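# Bottle orientation task: retry-labeled demos vs. clean demos only

**prendach_mod** wrote:

Moving this out of the hardware thread because it was getting long. The topic is the Altov result: training the same policy on two sets of teleop demos, one with the fumbles left in and one with only clean runs. Nana Alhassan posted the numbers in the group channel and said she'd answer questions in this thread.

---

**nalhassan** wrote:

Short version. The task is lying-down detergent bottles on the green table, caps facing different ways, and the policy has to pick one up and place it on the yellow film with the cap toward the middle. Two arms, humanoid hands, head camera. We collected 909 demos in total. 121 of those have at least one failed grasp followed by a recovery. Everyone I know throws those out. We trained once with them in and once without, same seeds, same step count.

With the retries in, the policy got better at starting from bad wrist positions. On easy starts there was no difference that I'd defend.

A start state looks like this:

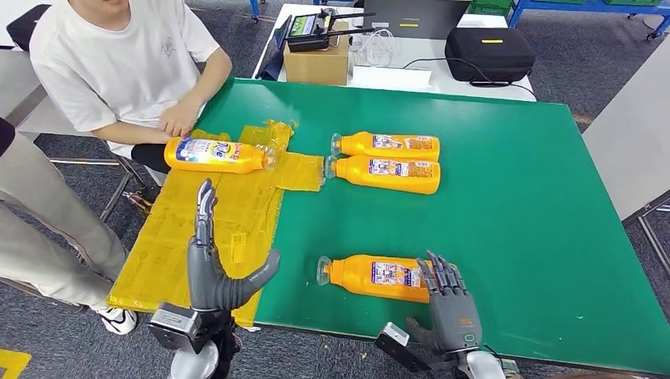 ## Replies

**kwame_arthur** wrote:

How are you matching the two sets? If you drop 121 demos, the clean set is smaller. You could be measuring data quantity.

**nalhassan** wrote:

Fair. We did a third run where we dropped 121 clean demos at random and kept the retries. It still beat the clean-only run on the bad starts. I left it out of the first post because it has 2 seeds and the other runs have 4.

**prarport_dan** wrote:

I don't buy it yet. 2 seeds on a contact-heavy task is nothing. We ran a similar comparison at Prarport on a drawer task and the sign of the effect flipped when we changed the seed. Also, who decides what a "bad start" is? If you picked those after looking at the rollouts, the result is baked in.

**nalhassan** wrote:

The bad starts were fixed before training. They're a list of wrist offsets in the config, and the list is older than this experiment. On the seeds I agree with you. Two more are queued.

**shelf_life** wrote:

What does the left hand do in all this? In the setup I've seen, people park it and mask it out of the action space. If yours is live, a lot of the "recovery" could be the left hand getting out of the way.

**nalhassan** wrote:

It's live. We don't mask it. The operators were told to keep it up over the film side unless they needed it, and most of them did.

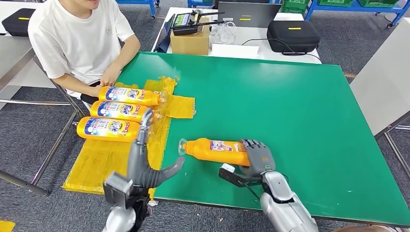
The right hand takes the bottle from above, fingers over the top of the body. We tried a grasp near the cap early on and gave up on it -- the bottle rotated in the hand too often. In the retry demos the usual failure is closing too early and pushing the bottle away, so the operator opens, backs off and comes down again. That open-and-back-off motion is what the clean set never shows the policy, and I think it's where the gain comes from. I can't prove that with what we have.

**kwame_arthur** wrote:

You could test it. Cut the retry demos at the last successful approach, so you keep the episode and lose the fumble. If the gain goes away, it's the recovery motion. If it stays, it's something about those episodes, like odd bottle positions.

**nalhassan** wrote:

That's a better ablation than the one I ran. I'll do it with the Amegashie segmentation script, it already marks gripper-open events.

**prarport_dan** wrote:

If you do that and it holds over 4 seeds I'll drop my objection. One more thing though: please report placement and grasp separately. A policy that grabs well and drops the bottle with the cap the wrong way should not count as a half success. I've seen that done and it makes the tables useless for comparison.

**nalhassan** wrote:

They're already logged separately, I just merged them for the post. I'll split them in the next one.

**shelf_life** wrote:

Can you share the wrist offset list too? We have a green table the same size and I'd like to run the bad starts on our side.

**nalhassan** wrote:

Yes. It goes up with the June config.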